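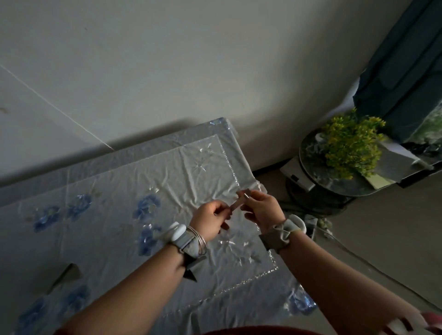

Working Papers > Labour and Automation > Section 4
Last updated: August
Shares 16 | Comments 6

4. Changes to the hand operation

4.1 Division of tasks before and after the folding cell

Before the Cusetti cell was installed, the Sokville plant issued flat packaging parts to two groups of workers: finishers on the shop floor and outworkers who completed the same parts at home. Both were paid by the accepted piece. The cell now takes all parts of standard size. What remains by hand is short runs, reworked pieces and any part whose crease has to be judged by touch. Of the 246 part types listed in the plant's order book, 222 were moved to the cell during the study period. The remaining part types stayed with the hand workers, and these are the slower ones.

The posture of the hand operation is given in Figure 4. The forearms come in from either side over a low table with a clear plastic cover, and a small flat brownish piece is held between the fingertips of both hands. A white rounded device is worn on a grey strap at each wrist. Grip and bend are shared between the hands, with no fixture or clamp holding the piece. The cell, by contrast, holds each part on a plate and folds it from one side only, so a part that has warped in storage is rejected where a worker would press it flat and carry on.

4.2 Reported effects on workers

We interviewed 16 workers, six of whom were outworkers. Three effects came up repeatedly. The first concerns the mix of work. With the easy parts gone, the average time per piece rose, but the piece rate was left unchanged until the second round of talks. Xóchitl Huerta, an outworker, put it this way: "They kept the quick ones for the machine and sent me the fiddly ones at the quick price."

The second concerns timing. Batches of rejects leave the cell at the end of a shift, and outworkers now receive them in the evening – often after 6 p.m. – with collection the next morning. Jacinto Aguirre, who drives the collection round, confirmed that his second run was added for this purpose.

The third concerns skill. Shop-floor finishers who moved to tending the cell described the new job as lighter on the fingers and duller. Two asked to return to hand finishing for part of the week, and the plant agreed.

4.3 Limits

The Tarby plant, which uses an older Mendoza line, was visited once and is not compared here. Wage records for outworkers were incomplete for the first month. Interviews were carried out by J. Hinojosa and coded separately by J. Su and M. Espinoza; differences in coding were settled by discussion, and the agreed codes are listed in Appendix B.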